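Jul 31, 2021
By Américo Lobo

Changes to the Farstead Fruit Share for the Coming Season

The Farstead Growers Association has confirmed new arrangements for its fruit share, which supplies 175 member households from orchards in the Cendier valley. The changes were approved at the summer meeting and take effect with the first fall delivery.

Members will now choose between a full share and a half share. The full share remains a weekly delivery. The half share will be packed every 2 weeks and is intended for smaller households, many of which told us last year that the present quantity was more than they could use. Prices for both are set out in the letter mailed to members in July.

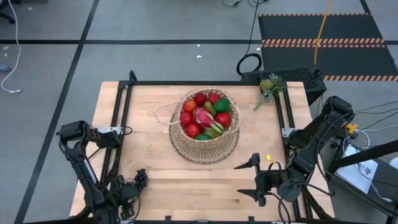 Collection will continue at the Riviere Street hall. A second collection point will open at the Clikora Building, where members may pick up their shares until 7 p.m. Those who wish to change their collection point should notify the office in writing before the season begins. Shares not collected by closing time will be passed to the food pantry the same evening – no refund can be given in such cases.

The Association also reports that 11 growers have signed supply agreements, including two who are new to the program. Late apples and storage pears are expected to carry deliveries through December. Citrus will again be bought in from outside the valley and will be marked as such on the weekly list.

A grant of $800 has been set aside for the repair and replacement of delivery crates. Members are asked to return any crates still in their possession.

We use cookies to improve your experience on this site. By continuing to browse, you accept our cookie policy.

© 2021 Farstead Growers Association | Contact | Back to top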